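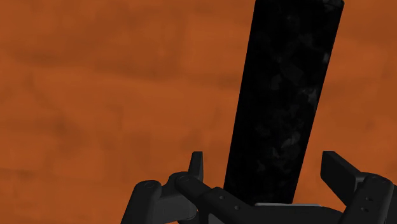 읽는 시간 3분

9월부터 집 근처 도서관에서 저녁마다 번역 일을 하고 있다. 집에서는 자꾸 설거지나 빨래에 손이 가서 장소를 바꿔 보기로 했다. 열람실은 밤 9시에 닫고, 나는 보통 8시 50분쯤 짐을 싼다.

지금 맡은 원고는 카를라 사브의 에세이집이다. 만수르라는 작은 항구 마을에서 보낸 어린 시절 이야기인데, 문장이 짧아서 쉬울 줄 알았다가 생각보다 오래 붙들고 있다. 원문의 주어 없는 문장을 우리말로 옮기면 누가 말하는지 흐려질 때가 있다. 주어를 넣으면 또 설명처럼 읽힌다. 지난주에는 한 단락을 사흘 동안 고치다가 처음 번역으로 돌아갔다.

하루 분량은 원문 800단어로 잡았다. 목요일에는 못 채우는 날이 많다. 그날은 열람실 옆방에서 독서 모임이 열려 말소리가 넘어온다. 처음에는 귀마개를 썼는데 요즘은 그 시간에 앞 장을 다시 읽고 고유명사 표기를 정리한다. '비리티스'로 적은 곳과 '비리티스 거리'로 적은 곳이 섞여 있어서 이번에 하나로 맞췄다.

사전은 종이 사전과 온라인 사전을 같이 본다. 뱃일에 쓰는 말은 둘 다 부족해서 따로 적어 두었다가 편집자에게 한꺼번에 묻는다. 지금 남은 질문은 밧줄 매듭 이름과 생선 이름이다.

다음 주에는 8장을 시작한다. 할머니의 부엌이 나오는 장이라 음식 이름부터 찾아 둘 생각이다.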